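We use cookies to remember your cart and to see which pages get read. By staying on the site you agree to this. Accept | Manage settings

Questions people ask me about the walking maps

I draw and sell folded walking maps of Troltham and the hills north of it, and the same questions land in my inbox every week, so I've put my answers on one page. If yours isn't on it, write to me and I'll add it next time I'm in the mood for typing.

Who makes these?

Me, Vasanthi Munasinghe. I walk the routes, draw the maps, write the little notes in the margins and pack the envelopes. Haddadin does the printing, and they are very patient people, because I have been known to call them at the last minute about a footbridge.

How many walks are there?

The current set has 34. They run from the flat loop by the canal, which you can do with a stroller if you don't mind one bumpy bit near the lock, to the full Allberg circuit, which will eat your whole day. You can buy them one at a time or as the full set in a sleeve.

Are they to scale?

Mostly! I trace the main lines from my own GPS tracks, then I cheat a little where there's a tricky junction and draw it bigger than it should be. Wherever I've done that there's a small star next to it. If you want to measure distances with a piece of string, use the number printed at the top of the map instead.

How high does the Allberg walk go?

It climbs up to 2,485 feet, and most of that comes in the second half. There are 86 steps cut into the hillside below the old quarry, and they are steep and uneven and I stop in the middle every single time to "look at the view." Take poles if your knees complain. Mine do.

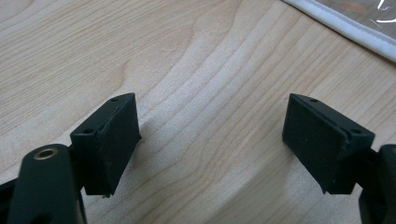
The way down is kinder. You come off the back of the hill through sheep pasture, with a wide grassy track most of the way, and the last stretch is a lane that ends right at the bus stop. Check the bus times before you leave home because the last one goes earlier than you'd think, and it's a long, dull road back into town on foot.

What do you draw with?

For the finished maps, a dip pen and black ink, then watercolor for the woods and water. For rough drafts, whatever markers still work. I draw at twice the printed size and it gets shrunk down at the printer, so my wobbles shrink too.

Is the paper waterproof?

No. It's a heavy uncoated stock that folds well and takes pencil, so you can write your own notes on it. It'll put up with drizzle. In real rain, stick it in a plastic bag or a map case. I tried a waterproof paper for the second printing and it creaked like a door every time you opened it, and you couldn't write on it at all — so I went back.

Why do you color the paths by surface and leave out how hard they are?

This one gets people going. I used to grade the walks easy, medium and hard, like everybody does. Then I'd get one email telling me that "medium" was a stroll and another telling me it had ruined somebody's anniversary. Surface is something I can be sure of. Brown is dirt, gray is paved, green is grass, and a broken line means it turns to soup after rain. Add the climb printed at the top and you can work out pretty well how you'll feel about it.

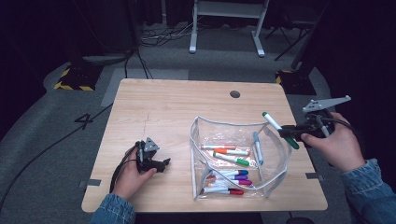 Temitope Balogun wrote to say the colors are fine but the old grades should come back too, at least for families: "I can see that it's grass, and I can see how high it goes. What I can't see is whether my six-year-old is going to sit down halfway and refuse to move." Fair point, and I've gone back and forth on it since. I still don't want to grade whole walks. What I'm going to do in the next printing is mark the places where you can cut one short, with how long it takes to get back to the start from there.

Can I bring my dog?

On nearly all of them, yes. There's a small dog's head on the map where you'll need a leash for livestock, and a crossed-out one at the two stiles that a big dog can't get over or through. Lambing makes spring trickier, so if you're going in May or before, assume a leash the whole way across the farms.

I found a mistake. Do you want to know?

Yes please! Tell me which map, roughly where on it, and when you walked it. Paths move, gates get locked, signs fall down, and I can't get to every route each season. If you're the first to report something that I end up changing, I'll send you the new map free when it comes out. The most popular correction so far is that I spelled "Chapel" wrong on the river walk. I know. I have heard.

Where can I buy them?

From this site, or from the counter at Clirkico in Troltham, where they're in the rack next to the postcards. I also have a stall at the Saturday market when the weather's decent, and I bring the older printings along at half price.

How many have you sold?

Somebody asks this every time I do a talk, so: 1,746 at my last count, and that's single maps and sets lumped together. The canal loop is way out in front.

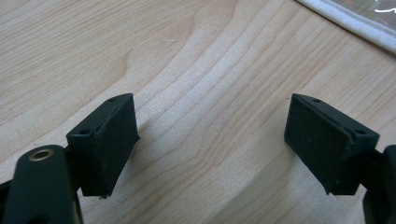
The slowest seller is the walk out to the reservoir, and I think that's my fault for giving it such a gloomy blue cover. It's a lovely walk. There are herons, there's a bench in exactly the right spot, and you'll have it to yourself. I'm redoing the cover.

Do you take requests or commissions?

Requests for new routes, yes, keep them coming. Commissions only in winter, when I'm stuck indoors anyway. I've drawn maps for a couple of weddings and one for a family who wanted their grandfather's paper route. Email me the area and what you'd like on it and I'll tell you if I can fit it in.

Can I return a map?

If it hasn't been folded the wrong way, sure. Send it back within a month and I'll refund you, minus the postage.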